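Fenik Announces Second Album, Maltbridge, and Spring Concert Dates

The chamber folk group will release the record through Prornix and perform in five cities.

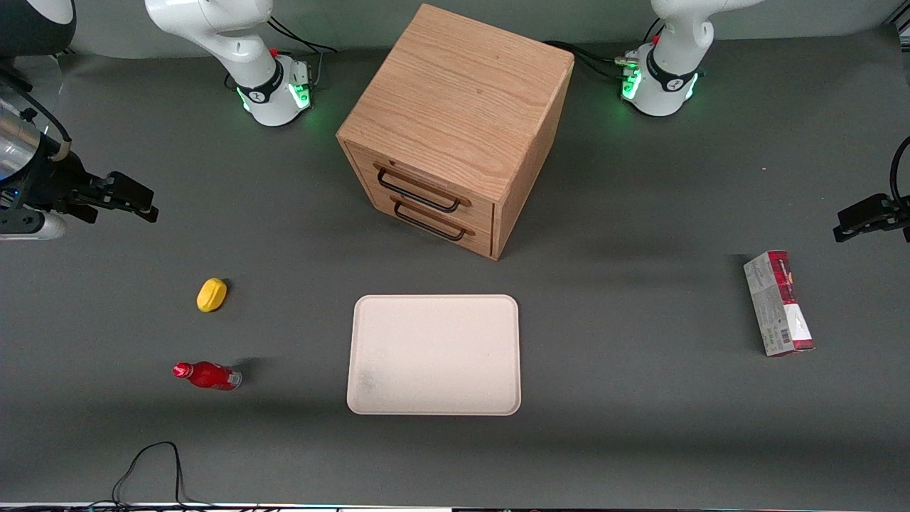 Žydrūnas Rozīte

13 Mar 2023

The chamber folk group Fenik has confirmed that its second full-length album, Maltbridge, will be released this spring by the independent label Prornix. The announcement was made on Monday together with a schedule of five concerts, the first the group has given outside its home region in two years.

Maltbridge follows a self-titled debut that was recorded mostly at home and sold in a single pressing. The new album was made under different conditions. Songwriter and singer Ivars Liepiņa and the other members of the group worked for several weeks in a former chapel, with the full ensemble playing in one room. According to the label, most of the vocal parts were recorded at the same time as the instruments, and very few were replaced afterward. Final mixing was completed in December.

The album takes its title from the town where Liepiņa lived as a child. Several of the songs refer to places there, including a ferry landing, a closed dance hall and the road leading out to the reservoir. The longest piece, "Low Water," is built on a slow harmonium figure and runs for nearly the whole second side of the vinyl edition. It was first performed at a private concert last year and has been considerably rewritten.

"I had the words for most of these songs long before I had any idea how they should sound," Liepiņa said in a statement issued by the label. "Playing them together in that room settled a great many questions. We kept the tempos slow and left the pauses where they fell."

The opening track, "Bortolotti," has been made available in advance. It is named after the accordion teacher who gave Liepiņa his first lessons, and it is the only song on the album in which the accordion takes the lead. The arrangement begins with voice and a single held note – the strings enter only in the final verse. Listeners familiar with the debut will notice a drier and closer sound, with less of the echo that marked the earlier recordings.

Prornix stated that the album will be issued on vinyl, on compact disc and in digital form. The vinyl edition includes a printed booklet with full lyrics and notes on the instruments used. Orders placed directly with the label will be shipped in the week of release. Record stores that carried the first album have been contacted separately and may reserve copies through their usual distributor.

The spring concerts will present Maltbridge in full, followed by a shorter set of earlier material. Fenik will appear with two additional string players, both of whom took part in the recording sessions. The opening concert will be held in a recital hall with 142 seats, and the label has indicated that no second evening can be added at that location. The remaining venues are of similar character, among them a library auditorium and a small theater. All concerts are seated.

Tickets will be sold through the individual venues, and each venue will set its own date for the start of sales. Reduced prices will be available to students and to visitors over the age of 65 at most locations. Doors will open one hour before each performance, and latecomers will be admitted only between songs.

A songbook containing piano and guitar arrangements from both albums is also in preparation. Liepiņa is editing the scores himself, and the label expects to publish the volume after the concert series has ended. Further details, including the complete track list and the names of the guest musicians, will be released by Prornix before the album goes on sale.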